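Call for volunteer reviewers: Drornwood Film Week

Drornwood Film Week is looking for 8 people to join our audience reviewing team this June, and we'd love to hear from you even if you've never published a word about movies!

We're a small festival with a big appetite. The lineup leans toward first and second features, with a strand of shorts and one late-night slot that our programmer, Tímea Szalai, guards fiercely (last time it was a three-hour black-and-white western with almost no dialogue, and people still bring it up). Most of these films arrive with hardly any press behind them, so a thoughtful write-up on our site really does help them find viewers.

Reviewers get a pass to every screening at the Maldonado, plus the filmmaker talks afterward. We ask you to see at least four features and write 300 words on each, filed by noon the day after the screening. Rin Maruyama edits all the reviews and will go over every draft with you by phone or email. She's a generous editor and she will argue with you about endings.

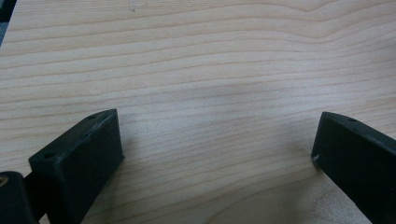 You can love a film, hate it or come out completely puzzled, as long as you tell us why. We don't use star ratings. We're especially keen to hear from people who watch a lot of documentaries or animation, both of which our current team is a little short on.

This is a volunteer role, but each reviewer receives $100 toward travel and meals. You need to be 18 or older and free for most of the week.

To apply, send us a short review of any film you've seen lately, old or new, in theaters or on your couch. Add a couple of lines about yourself and any dates you can't make. No résumé, please.

Applications close 12/06/2020. Leave yours at the Maldonado box office in an envelope marked "Reviewers," or use the contact form on the festival site. Everyone who applies will get a reply from Rin.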